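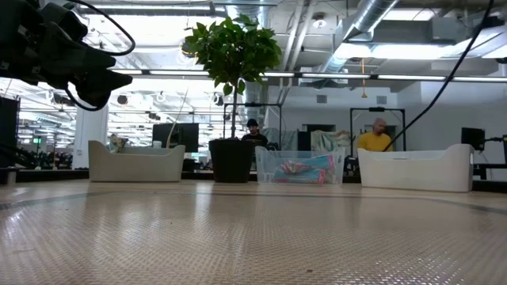 Keep the Lantern Walk on the Harbour

Home | News | Opinion | Events | Visitor Guide | Contact

By Catherine Moncrieff, March

The council of Mirkunport proposes to move the annual Lantern Walk from the old harbour to the showground at Grasgate. The reasons given are parking, toilets and the cost of closing streets. Each is a fair concern. Taken together, they do not justify the move.

The walk began with 59 people carrying lamps down to the boats on a Sunday evening. It now draws 3,000, and many of them travel a long way to see it. They come to see lights on the water and to hear drums in the narrow lanes behind Purves Street.
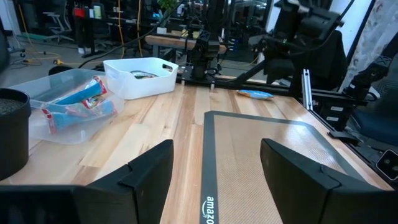 A showground can hold a larger crowd, but it has no lanes and no water. Visitors can find a fenced field with food stalls in any town in the region, and they are unlikely to book a room for the night to stand in one.

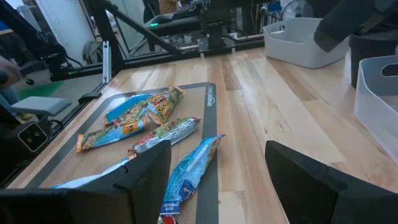
What the council should do

The closure at present runs for 24 hours. Hamish Gillies, who has marshalled the route for many years, has argued in writing that it could end at midnight with no risk to walkers. His plan deserves a proper hearing. So does the proposal by Eun-ji Chae to run shuttle buses from Grasgate, where there is already room for 300 cars.

Shopkeepers on the harbour should also be asked for their views before the vote. To date they have received one letter, and it arrived after the budget was drafted.
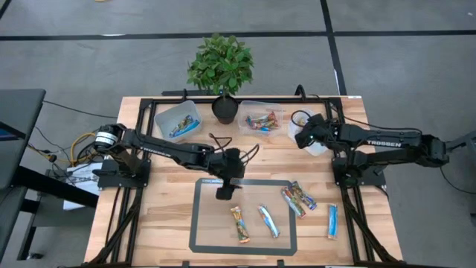

A Trossen robot arm over a gray work mat.

The council can still defer its decision until the route has been costed in full. It should do so at its next meeting.

Last updated: March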